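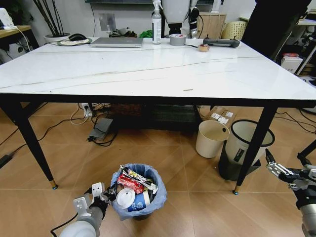 Galería: recogida de residuos con dos brazos, ronda de mayo

Notas rápidas del grupo de manipulación de Ninden. Subimos esto antes de la reunión con Stelville, ya iremos puliendo los pies de foto. El método completo está en el informe interno, aquí solo lo justo para entender qué se ve.

Foto 1. Brazo izquierdo hacia el cubo, mano negra junto a la bolsa azul claro. Dentro: envoltorio rojo, otro blanco y amarillo, una tapa blanca, un vaso de papel azul. A la derecha, la otra mano con los dedos abiertos.

Qué se prueba

Tarea: agarrar el borde de una bolsa puesta en su cubo, levantarla sin volcar nada, dejarla en el suelo. Parece fácil. No lo es, el plástico fino cambia de forma a cada contacto y el modelo de profundidad se pierde con los brillos.

Política aprendida por imitación, 105 demostraciones teleoperadas. De esas quitamos las que tenían pausas largas del operador. El resto entra tal cual, con sus titubeos y todo.

La base visual viene de Lysenko, nuestro codificador de siempre, preentrenado con casi 2.000 secuencias de manipulación doméstica. Congelado en la primera fase, luego se ajustan solo las últimas capas. Probamos a soltarlo entero y fue peor: aprendía la sala, no la bolsa.

Cómo se mide

50 intentos por condición. Éxito = bolsa fuera del cubo y ningún residuo en el suelo. Si cae un solo papel cuenta como fallo, aunque la bolsa salga entera.

Posición del cubo distinta en cada intento, también el giro. Lo de la mesa no se toca entre intentos, ni los cables de debajo. Queremos fondo cargado, una casa o una oficina tiene eso.

Resultado

38 de 50 con los dos brazos coordinados. La versión anterior, un brazo cada vez, se quedaba bastante por debajo (tabla en el informe, falta revisar la última columna).

Fallos más repetidos: la mano cierra antes de tiempo y pellizca solo aire. Segundo, agarra bolsa y cubo a la vez y sube todo junto. Este último casi no aparecia con la bolsa medio vacía, con bolsa llena sí.

Lo que mejor funcionó fue retrasar el cierre hasta que las dos manos están a la altura del borde. Una condición muy simple, dos líneas de código. Veníamos de un mes intentando que la red lo aprendiera sola.

Dudas abiertas

– Peso. Solo residuo ligero, envoltorios y vasos. Con líquidos no hemos probado nada.
– Color de la bolsa. Todas las demostraciones con el mismo azul claro, asi que de bolsas negras o transparentes no podemos decir ni mu.
– Velocidad. Lento. Una persona lo hace en un momento, el robot se lo piensa bastante.
– Cerrar la bolsa con nudo: fuera de esta ronda.

Siguiente paso

Repetir en Pustodcombe, otro suelo y otra luz, sin reentrenar. Si aguanta allí pasamos a cubos con tapa. Si no, toca grabar más demostraciones y variar el fondo, que es lo que pedía Stelville desde el principio.

Datos y pesos: se piden por el formulario de la web de Ninden, apartado manipulación. Las demostraciones van sin recortar, avisados quedáis por el tamaño de la descarga.

Pendiente de subir: curvas de entrenamiento y la tabla corregida.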